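`skivel-rules`는 Skivel 작업대에서 데이터를 모을 때 지키는 규칙 모음이에요. 원래는 제 개인 메모장에 있던 건데, Ivars Mägi 님이 "그거 그냥 저장소에 올려요" 하셔서 옮겼습니다. 문장이 좀 구어체인 건 그래서고요 :)

적용 대상은 Skivel에서 찍은 에피소드 전부입니다. Blöndal 쪽 데이터는 규칙이 달라서 섞으면 안 돼요!

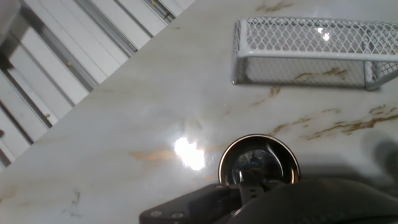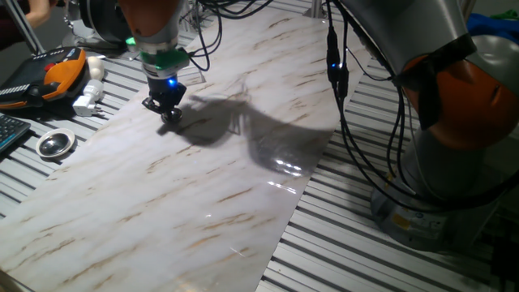

## 시작 전에

- 팔이 두 대라서 **속도 제한은 양쪽 다** 확인해 주세요. 우리 기준은 200 mm/s예요. 한쪽만 바꾸고 시작한 적이 저도 있습니다...
- 티치 펜던트는 손 뻗으면 닿는 데 두기. 비상정지 버튼 위에는 아무것도 올리지 마세요.
- 케이블은 팔을 끝 자세까지 천천히 보내 보면서 당기는 데가 없는지 봅니다.
- 팔이 움직이는 동안에는 작업 영역에 손 넣지 않기. 물건을 다시 놓을 때는 정지하고 "들어갑니다"라고 말하고 들어가요.

## 반사되는 표면

광택 있는 판이나 금속 컵은 조명이 그대로 튀어서 깊이 값이 자주 깨져요. 그래도 그 에피소드는 버리지 말고 `glare: true`만 달아 주세요. 조명 각도를 중간에 바꾸는 건 금지! 바꾸고 싶으면 세션을 새로 여세요. 노출도 마찬가지로 세션 안에서는 고정입니다.

## 에피소드 수

| 항목 | 값 |
|---|---|
| 수집 | 3,633 |
| 검수 통과 | 3,224 |
| 검수 항목 | 7 |

나머지는 `rejected/`에 그대로 있어요. 지우지 마세요, 실패한 것도 Birkow 팀이 씁니다. 탈락 사유는 `reason` 칸에 한 줄이면 충분하고, "이상함" 같은 건 제발 쓰지 말아 주세요 (범인은 저였습니다).

## 사람이 찍혔을 때

팔이나 옷자락 정도는 괜찮아요. 얼굴이나 사원증이 보이면 업로드 전에 가리고 `person: masked`로 표시합니다. 모니터 화면이 읽히는 경우도 똑같이 처리해요. 애매하면 일단 가리고 나서 물어봐 주세요.

## 이름 짓기

`skivel_세션번호_에피소드번호`, 전부 소문자. 한글 파일명은 Skirnis 변환 스크립트가 아직 못 읽어요. 고치는 중인데 12월까지는 될 것 같아요, 아마도요.

## 아직 못 정한 것

- 그리퍼 손끝을 교체하면 보정을 다시 할지 말지. Ivars 님은 무조건 다시 하자는 쪽이고, 저는 같은 부품이면 점검만 해도 된다고 봐요. 정해질 때까지는 **다시 하는 걸로** 갑니다.
- 손목 카메라와 고정 카메라의 시간 차이 허용치

의견은 이슈로 남겨 주세요. PR은 규칙 하나당 하나씩이 보기 편해요.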